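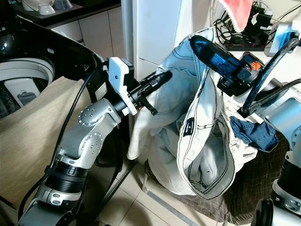 Laundry > Sorting and Loading > Tips

9/20/19
By Tullio Fiore

We use cookies to remember your settings. By staying on this page you agree to this.

Teaching a robot to do the wash: what to do before you hit record

I've been asked for tips on collecting laundry examples at home, so I'll give them, with the warning that I'm not sold on the whole idea. The pitch goes like this: you steer the arms through a chore enough times, a learning system studies the recordings, and one day it does the chore for you. Maybe. So far I've done a great deal of laundry very slowly.

My setup runs on the Kindar recording software, next to a top loader in the kitchen. I finished 134 loading runs in June and threw out more of them than I'd like to admit. Most of the bad ones were my own fault, and these are the fixes.

Start with jeans, but not only jeans. Denim is stiff, it stays where you put it, and a gripper can get hold of a waistband without much fuss. That makes it a nice first item and a poor teacher. If all your early runs are denim, the system learns that clothes hold their shape, and then it meets a T-shirt. I mix in a thin bedsheet by the second session.

Pinch high and lift straight up. You want the piece clear of the pile before you move sideways. Dragging pulls three other things along, and a sleeve always finds a belt loop. If two pieces come up together, put them back down and try again with the recording still going. Leone, the guide I started with, says to delete those runs. I keep them. A machine that has only seen clean pickups won't know what to do with a messy one, and laundry is mostly messy ones.

Wash the lid question out of your life. Open it yourself before you start and leave it open. Lid handling is a separate job and should be recorded separately. Same goes for pockets. Empty them by hand, every time, before the pile goes down. I have yet to see a system I'd trust to find a tissue.

Look out for things hanging over the rim of the washer. A sheet that's half in and half out counts as a finished run to whoever is labeling from a spreadsheet, and it isn't one. Push the fabric all the way down past the rim or mark the run as failed. I went through my first batch with this rule and it hurt.

Keep the cables out of the clothes. Run them behind the arm with some slack at the joints, and check them again every 4 runs. A cable that catches a pant leg can spoil a whole afternoon.

Rebuild the pile each time. Don't set it down the same way because it's quicker. Turn things inside out, bury the small stuff, put the dark items on top for a change.

Now for the part the sales pages skip. The Oltaswood people told me I'd want 2000 runs for loading alone. At my pace that is a lot of evenings, for a job I can do by hand before the kettle boils. My neighbor asked if it had saved me any time yet and I changed the subject.

I did try a model trained on my own runs, through Naltum. It picked up the jeans well enough. It also let go of a sock above the floor, went back to the pile, and carried on as if the sock were in the drum. I've added dropped-sock runs since then and I'll test it again when I reach 142.

If you're still keen, do short sessions and write down what went wrong right after each one. And sort your whites first. The robot won't.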